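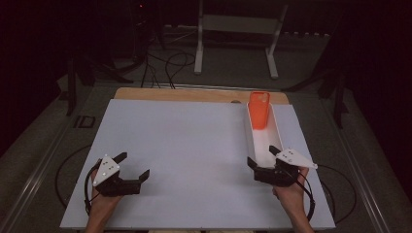 By Alvar Nordin
Last updated in March

Prordale Phone Repair: Frequently Asked Questions

Do I need an appointment?
No, but people with one go first, and on Saturdays you will have plenty of time to think about that. Book online or call the Endale Street shop after 10 a.m. If you call before 10 you'll get the machine, which is friendlier than I am at that hour.

How long does a screen take?
Most are done the same day if the part is in the drawer. If it isn't, figure on Thursday, when the parts truck comes. We'll text you when it's ready. If the phone we're fixing is the only one you own, give us somebody else's number. You would be surprised how often we text the phone on the bench.

What does it cost?
A standard screen is $105. A battery is $44. Folding phones start at $310, and I will ask whether you're sitting down. Quotes are free and good for two weeks.

Should I take the case off first?
Please. Also the ring, the card holder, the stickers and whatever is tucked behind the stickers. Cases left here go in the lost case box for 60 days. The box is nearly full and nothing in it fits your phone, I've checked.

Will you lose my photos?
A screen or battery swap doesn't touch them. Water damage is another story, and so is anything you did after watching a video. Back up before you come in. If you don't know how, ask at the counter and we'll walk you through it for nothing.

It fell in the lake. Rice?
Rice is for dinner. Turn the phone off, leave it off, don't charge it to "see if it still works," and bring it over. The sooner we open it, the better your odds. Same advice for pools, toilets and soup.

Do you need my passcode?
For most repairs, yes, so we can test the touch screen and cameras afterward. Change it to something simple before you drop off and change it back when you get home. We don't read your messages. We have our own group chats to ignore.

Do you fix tablets?
Vidora and Cotus tablets, yes. Other makes, call first. The Cotus 674 is glued together as if they never wanted to see the inside of it again, so that one takes three days and costs more.

Is there a warranty?
Ninety days on parts and labor. It covers a screen that stops responding or a battery that quits. It does not cover a second trip down the same stairs.

Can you tell me whether it's worth fixing?
Yes, and sometimes you won't like it. If the repair costs more than the phone is worth, I'll say so, and you can still have it fixed if you're attached to it. Plenty of people are.

Where do I park?
Behind the building, off the alley. The two spaces in front belong to the bakery and they do tow.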